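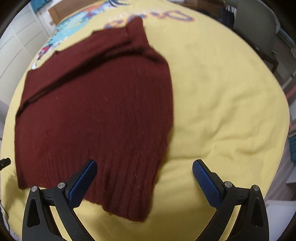

Fig. 4. Ribbed knit on a bed cover, upper part folded over.

Trasanwood Wardrobe System – Set-up Guide
Section 7: Folding and storing knitwear

7.1 Before you start

Jumpers and cardigans are stored flat in the Trasanwood drawer unit. Do not use the hanging rail for knitwear. The weight of the garment pulls the shoulders out of shape, and heavy knits will also catch on the rail brackets.

You will need a flat surface larger than the garment with its sleeves spread. A made bed is suitable. Pull the cover reasonably tight first. Small wrinkles in the cover do not affect the fold, but a thick ridge under the knit will.

Knitwear must be clean and fully dry before it goes into the drawer.

Note: Dark knits show lint clearly. Go over both faces with a clothes brush or a lint roller before folding, working in the direction of the ribs.

7.2 Folding a long-sleeved jumper

1. Lay the jumper face down with the neckline away from you and the hem towards you.

2. Smooth the body from the centre outwards with a flat hand. Do not pull on the hem or cuffs.

3. Fold one sleeve inwards across the back. The cuff should lie inside the line of the opposite side seam.

4. Fold the second sleeve across in the same way. If the sleeves form a thick lump where they cross, bring each one down at a steeper angle.

5. Fold both sides of the body inwards until the width matches the drawer divider.

6. Take hold of the hem at both corners and fold the body up towards the neckline. Fold once for the wide drawer and twice for the narrow drawer.

7. Turn the folded jumper over and place it in the drawer with the rounded edge to the front.

Caution: Lift the knit with the flat of the fingers. Pinching a single layer can drag a loop out of the surface, particularly on older wool.

7.3 Checking for damage

Check each item while it is spread out. The neckline, elbows and cuffs wear first. Look for pilling, open seams, holes and loose yarn.

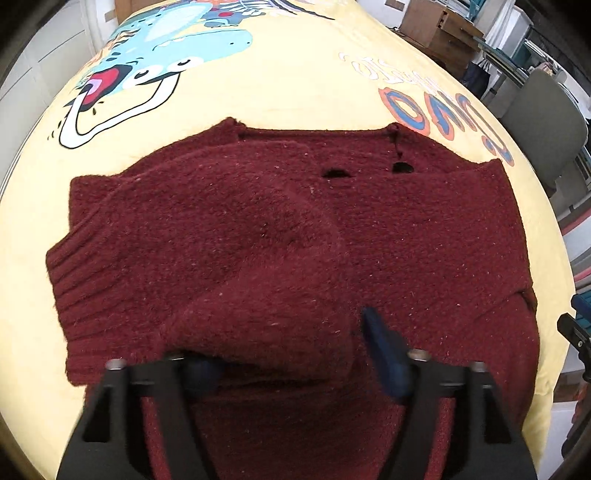 Ashworth wrote in to say that a hanging strand near a hole should never be snipped, as the gap in a knit can run from there, and that it is better drawn through to the wrong side with a blunt needle and tied off. This advice has been adopted in step 2 below.

If you find a hole:

1. Set the garment aside. Do not fold it into the drawer with sound items.

2. Draw any loose strand through to the wrong side and secure it. Do not cut it.

3. Darn the hole, or pin it closed with a small safety pin until it can be mended.

Note: Holes in wool may be a sign of moth. Empty the drawer, vacuum the corners and runners, and inspect everything else that was stored in it.

7.4 Loading the drawers

Stack heavy knits no more than 4 high. Place the thickest at the bottom. Leave a gap of 2 fingers between the top of the stack and the drawer above – a tight drawer will catch the upper garment when it is opened.

Replacement dividers for the Karnham and Grelldale drawer sizes are listed under part 108.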